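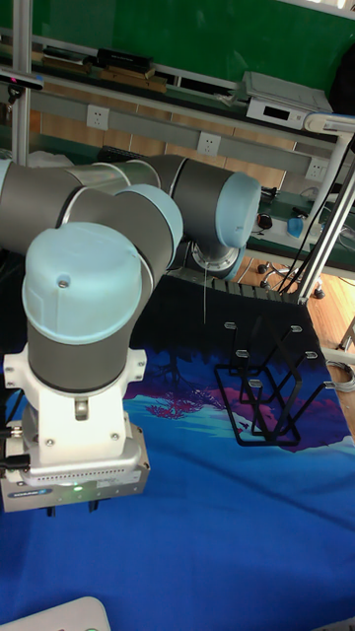
Vesna Spahić wrote in after last month's page to say that a dish rack is only as good as whatever you put under it, and that she had gone through three racks before she understood her trouble was the counter all along. Water crept under the feet, sat there overnight, and left a pale ring that no amount of scrubbing would shift. She asked whether I had ever written about mats. I hadn't, and I've been drying dishes for most of my life, so let me put that right, with my thanks to Vesna for the nudge.

Start with the rack itself. I'm fond of a black wire one with upright prongs, the kind with little caps on the tips. Wire lets the air get round a plate on both sides, and it doesn't hide crumbs the way a solid tray will. Those caps matter more than you'd think! They keep the bare ends from scratching your glazes, and they cover the spot where rust likes to get started. Run your finger over them every so often, and if one feels loose, pull it off, dry the prong well, and push the cap back on. A lost cap can be replaced with a short bit of aquarium tubing from the pet store, which costs next to nothing and holds on for years.

Now the mat. Mine is plain, but I have nothing against a printed one, and a good deep blue will forgive tea drips that would shout at you from a white one. Pick something you can lift with one hand, and make it bigger than the rack by a good hand's width on every side. Plates drip outward as they're being set down, and it's the edges that catch it. If yours is fabric, hang it over the faucet or a chair back every evening. If it's rubber or plastic, wipe the underside too — everybody wipes the top and forgets the side that's been lying against the counter since breakfast.

For the loading, I go by what my friend Azra Vasić taught me the summer we shared a kitchen in Derkau. Big plates go at the back, small plates in front, and all of them face the same way. Leave an empty slot between any two deep bowls, or they'll nest together and stay wet until morning. Cups go upside down but tipped a little, propped on a prong or the rim of the rack, so the steam has somewhere to go. Knives never go in with the points up, please. I have a scar on my thumb from July of a year I won't name.

Every couple of weeks the rack wants a bath of its own. Fill the sink with hot water, a squirt of dish soap and a cup of white vinegar, and let it soak while you do something pleasant. An old toothbrush will get in where the wires cross. Rinse it well, shake it over the sink, and towel it dry before it goes back on the mat.

If you have hard water, as we do here, you'll see a chalky film come back sooner than you'd like. Wipe the wires down with a cloth dipped in vinegar between baths, then rinse, and it never gets the chance to build up.

Vesna, about that pale ring. If your counter is laminate, try a paste of baking soda and water left on for ten minutes and wiped off softly. Stone is another matter, and vinegar should stay well away from it. Write and tell me which you have, and I'll see what I can dig up.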